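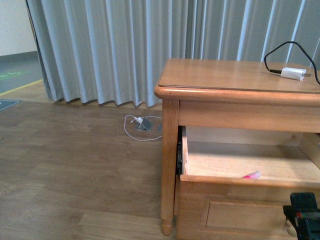 What should go in the drawer of a nightstand?

Whatever you reach for in the dark, and nothing you would have to get up and turn on the lamp to find.

That was how Tài Lưu's aunt had run her bedroom, anyway, and it was the rule he was trying to follow now that her nightstand had come to him, along with the job of deciding what belonged in it. He had been at it since breakfast. It was a good, plain piece of furniture, honey-colored, with a rounded edge along the top that his palm remembered from when he was small and used to steady himself on it, jumping down off the bed in his socks.

She had kept everything in that drawer. Cough drops, mostly, and the stubs of raffle tickets (number 586 had won her a ham one December, and she kept the stub for years out of gratitude), a rosary with a safety pin where a link had given out, letters from her sister, and a little book from Gulletex, the mill where she had worked, in which she wrote down what she owed people and what people owed her. The last line in it said 3431, with no name next to it, and Tài had spent most of a cup of coffee wondering which way that one went.

He had put all of it in a shoebox for now. What he wanted was a drawer that he could use himself, and it surprised him how hard it was to begin. A person ought to be able to open a drawer and put a thing in it! But every time he slid it out he heard the rattle of cough drops, and then he had to stand there a minute with his hand on the front of it, looking at the long pale curtain and thinking about lunch.

So he began small. He had a marker, the pinkish-red one he used on his calendar, and he thought it might be handy at night, when he tended to remember dentists and birthdays. He tried it in the drawer. He took it out again and tried it on top, next to the plug adapter, and that looked like something she would have told him to pick up.

He called Định Đặng, who had known her too, and talked for 20 minutes about everything except the marker before he finally got around to it.

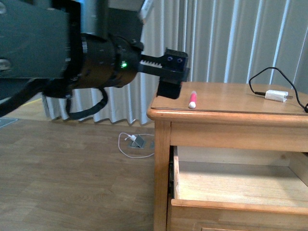

Put it in the drawer and shut the drawer, Định said, because she never in her life left a pen where it could roll under the bed, and if Tài was going to keep her furniture then he might as well keep her habits, the cheap ones at least. Then he wanted to know whether the cough drops were still good.

Tài said he wouldn't eat one on a bet. They laughed for longer than it deserved, and Định told him the story of the ham all over again, getting the number on the ticket wrong, and Tài let him have it his way.

After they hung up he went and got the shoebox. He took out the Gulletex book and read the last line once more, and he laid it in the drawer toward the back, with the marker beside it in case anyone ever called about the money. Then he pushed the drawer in with his knee, the way she used to, and went to see about some soup.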